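Notes on Table Surfaces: The Workroom in April

Further to my earlier entry on shelving, I wish to set down the considerations that governed the selection and arrangement of the tables in the shared workroom. Several readers have written to enquire about them, and the matter deserves a fuller treatment than I was able to give in the comments.

The original proposal, prepared by Teodor Sobczak, favoured dark timber tops on the grounds that they would conceal wear. I did not share this view. Much of our work involves sorting paper, thread and small fittings, and a dark surface makes pale items easy to find while causing everything grey or brown to vanish. After some correspondence the decision was made in favour of white, and two finishes were obtained for comparison: one from Skedberg, the other from Govden. The Govden sample was fully matte and marked readily under a pencil. The Skedberg finish has a slight sheen and was preferred by all who tried it.

A budget of $2,000 was set aside for the purpose. This did not extend to the cable trays originally requested, and these have been deferred.

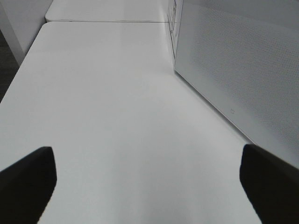
The tables are placed end to end, so that long items may be laid across more than one. Heledd Gwilliam had recommended separate islands with a walkway between them, an arrangement she had used to good effect at Sturell. The dimensions of our room did not permit it. Rounded corners were specified from the outset, as the route to the storeroom passes close by and the previous furniture had sharp ones, to the detriment of several coat pockets and at least one hip.

Care of the surface is straightforward. A damp cloth with a small amount of dish soap is sufficient for ordinary use. Abrasive pads are not to be used under any circumstances - the finish dulls in patches and cannot be restored. Ink should be attended to promptly. Hot mugs require a coaster, and a supply of these is kept in the top drawer by the door.

Users are asked to leave the tables clear when they finish. Work in progress may be stored in the labelled trays, of which there are 19 at present. Items left out overnight will be moved to the grey cupboard and may be collected from there after 9 in the morning.

The question of the seam between tables has been raised. Szczepańska offers a joining strip, priced at $37, and I have requested one on trial. My own inclination is to leave the join as it is, although those who cut fabric may feel differently and I would be glad to hear from them.

The next entry will concern task lighting, for which a further $200 has been approved.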